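How to Write a Concert Review That Somebody Finishes

I've been reviewing live music for long enough that my left ear and my right ear now have separate opinions. For a good part of that time I was bad at it. My early reviews read like a hostage reciting a set list. Eventually an editor named Orathai Thepsuriya sent one back with a single note in the margin, "Were you there?", and I've been trying to answer her ever since.

What follows is the method I use for an 800-word review of a club or theater show. It works for bigger rooms too, though in a bigger room you'll be farther from the band and closer to a man with nachos.

Before the show

Listen to the newest album twice. Once while doing something else, the way most people will hear it, and once sitting down with the lyrics. Don't go through the entire back catalog in one afternoon. You'll arrive sick of the band, and it will show by paragraph three.

Look up the last few set lists if they're posted. You want to know which songs are fixtures and which ones you got lucky with. When Erdem played Brarstead Hall last July they opened with a B-side they hadn't touched all tour, and half the reviews I read called it "a predictable start." Five minutes of homework would have saved those people.

Write down what you already think of the band, in one sentence, and seal it in your notebook. Mine for Erdem was "Good drummer, too many songs about trains." You're going to check this sentence later. It is there to keep you from pretending you had no opinion when you walked in.

Get there for the opener

Yes, I know. Doors are at 7, the headliner is on at 9:30, and there is a perfectly nice taco place across the street. Go in anyway. The opener is where you learn what the room sounds like, where the bass goes to die, and whether the person running the board is paying attention. It's also where you occasionally hear something great in front of 30 people, which you can then be unbearable about for years. I saw Jullow that way. Ask anyone who has ever been stuck in a car with me.

If the opener is dull, give them a line. If they're good, give them a short paragraph. If they're terrible and very young, leave them alone. They have parents.

Taking notes in the dark

Use paper. A phone lights up your chin like a campfire storyteller and you'll end up answering a text from your dentist. A pocket notebook and a cheap pen will do. Write big, one thought per page, and turn the page even if you think you haven't filled it. I have a whole notebook from one summer where every page is three thoughts written directly on top of each other. It could be shorthand. It could be a seismograph.

What to write down:

Song titles, or a scrap of lyric if you don't know the title. You can look it up at home.

Anything the singer says that isn't "How are we doing tonight?"

What the crowd did, and during which song. Sang, talked, left for the bathroom in a herd.

One thing you could only know by being in the room. The guitarist changing a string with his teeth. The smell of the fog machine. The couple having a quiet breakup during the ballad.

That last item is the one Orathai was asking about. If your review has none of these, you could have written it from the couch, and readers can tell.

What not to write down: adjectives. "Amazing!!" is of no use to you at midnight. I once came home with a page that said only "THE PART WITH THE THING," underlined twice, and I still think about what it might have been.

Where to stand

Spend the first few songs near the soundboard, where the mix is usually best. Then move up for a few, then drift to the side or the balcony if there is one. A show that kills at the front can be mud at the back, and most of your readers stood at the back. Don't hold your ground next to the speaker stack to prove something. Wear earplugs. Nobody's impressed by tinnitus, least of all the person who has it.

The morning after

Don't write when you get home. You'll be either in love or angry about parking. Sleep, make coffee, and read your notes through once without touching the keyboard.

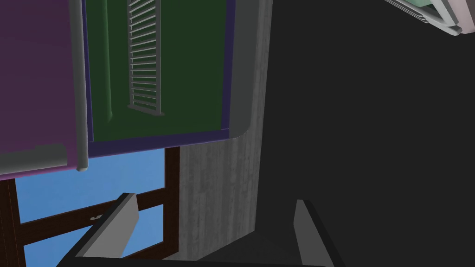

Write the middle first

Openings are where reviews go to stall. You'll spend an hour on a sentence about the venue's history that you're going to cut anyway. Skip it. Pick the single moment from the night you'd tell a friend about and describe that in a plain paragraph. For the Erdem show mine was the eleven-minute version of "Nerura," during which the bassist sat down on his amp, stayed there for a verse and a half, and got up looking refreshed.

Now ask what that moment says about the rest of the night. Did it fit? Was it the one live spark in an otherwise sleepy set? Your answer is the review. Everything else is support.

Then write outward from there in both directions. You don't need to go in order. Nothing flattens a show like "Next, they played." If you've used the word "next" more than once, you are typing up minutes.

Describing the actual music

This is the hard part, which explains why so many reviews are about the merch line. A few things that help:

Use verbs. A guitar can scrape, lurch, chime, nag. "The guitars were really strong" tells me you were in a gym.

Be careful with comparisons. One "sounds like" per review is plenty, and it should be to something your reader has a chance of knowing. Two obscure bands crossed with a third obscure band is a password.

Leave out "sonic," "soundscape," and "sophomore effort." I have used all three, and I'm sorry.

If you don't know the technical term, describe what it did to you. "The drums dropped out and my stomach went with them" is better than a wrong guess about time signatures. A drummer will write in to correct you. Drummers have a lot of free time between songs.

Being negative without being a jerk

You'll see bad shows. Some will be by people you've loved since you were 14. Say so. A reader who has bought a ticket for the next stop deserves to know that the singer read the lyrics off a tablet.

Keep it about what happened on the stage that night. Voice gone, tempo dragging, four songs' worth of banter about the tour bus: all fair. Haircuts, weight, whose marriage ended: leave it. Age is fair only if it's audible.

My friend Touran Shokri reviews theater and has a test I've stolen. She imagines the performer reading the line back to her in an elevator. If she'd stand by it until the doors opened, it stays. Mine are usually about the trains, and I'd stand by every one.

Then go back to your sealed sentence. If you walked in thinking the band was overrated and walked out thinking the same, reread your harshest paragraph and make sure the evidence comes from the show. If you changed your mind, put that in. Readers like watching a critic lose an argument with a band.

Cutting

My first draft is always too long. The assignment says 800, I turn in 750, and editors treat me like a visiting dignitary. To get there, cut in this order:

The first paragraph. Try it. The second one is nearly always a better start.

The band's biography. One line if they're new, none if they're famous.

Any joke that needed a second sentence to work.

The full set list. Put it at the bottom if your outlet runs one.

The final paragraph, if it says the band has a bright future. You don't know that. Their van doesn't know that.

Checking

Look up every song title, every band member's name, and who was playing what. Touring lineups change. I once praised a keyboard player at length and by name, and he'd left the group two albums earlier to sell boats. He sent a very gracious email.

Check the venue's name as well. Brarstead Hall was the Brarstead Ballroom until they took out the part you could dance in, and the regulars are touchy about it.

Read the thing out loud once before you file. Wherever you run out of breath, put a period. Wherever you get bored, your reader left a sentence ago. Send it before noon, close the laptop, and stay away from the comments at least until you've had lunch.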